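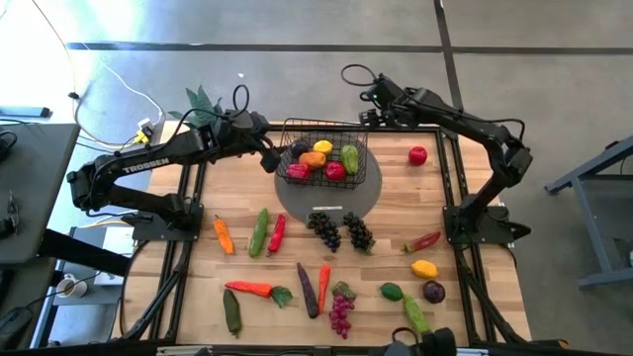

Brunonville students teach robot to put away the groceries, slowly

BRUNONVILLE, Saturday, June 22, 2019 - The Tindall Robotics Club will hold its end-of-year open house in June with a project the members call Prornura, a sorting program for robot arms with an interest in fruit and vegetables.

The produce is artificial, a decision the club reached after one weekend with real bananas. Members spent the spring guiding the arms through 169 practice runs, saving each one and arguing over which deserved to be kept. The target for fall is 1000. A faction within the club wants 2000 and has been asked to bring its own snacks.

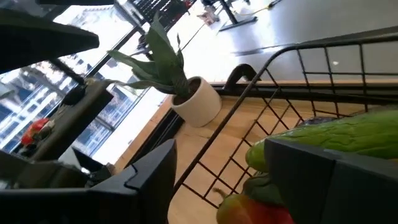
Gripper's view of the produce basket during work on Prornura.

At the open house, 4 student teams will each take a turn with the basket. Points are awarded for items placed inside it and deducted for items that reach the floor. Grapes count double, after lengthy debate.

The winning team receives the Droleck Cup, a trophy slightly smaller than the eggplant.

Admission is free. Guests may bring questions but are asked to leave their own groceries in the car.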